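4.2 Open-day demonstration

The second trial was run during the August open day at the Drelholm site. Visitors stood behind a rope and watched the arm attempt the panel task, in which a thin flat sheet is approached at one corner and picked up from a soft surface. The controller was the Kutar build described in Section 3, with no changes to its settings. Each session lasted 17 minutes, and 283 visitors signed in over the day. Figure 4 gives the wrist camera's view with the fingers near the corner. 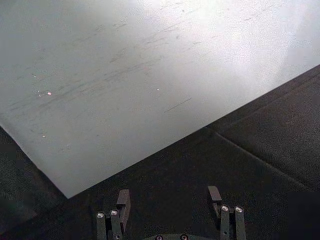
Figure 4. Wrist camera view during the panel task. The gripper is open below the lower corner of the sheet.

Questions from visitors fell mostly into two groups. Adults asked about speed and cost. School groups asked how the arm knows where the sheet ends, and the operator answered by turning the monitor toward them and pointing to the edge on the live view. We had not planned for this, and it used up time between attempts — on two occasions the next group had to wait.
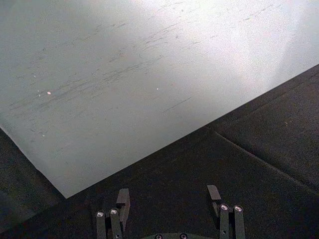 Edge detection in Kutar works on brightness alone and takes no account of texture. A pale board on a dark, grainy surface is a favorable case, and we chose it partly so that the public could follow the task on the screen. Lighting in the hall was harder to control than in our lab. Glare turns the upper right area of the board almost white, while the scuff marks across the middle stay visible as short parallel streaks. Such streaks could be taken for short edges, so the detector discards any line below a minimum length. That threshold was set in the lab on 1,000 stored views and was left alone for the open day.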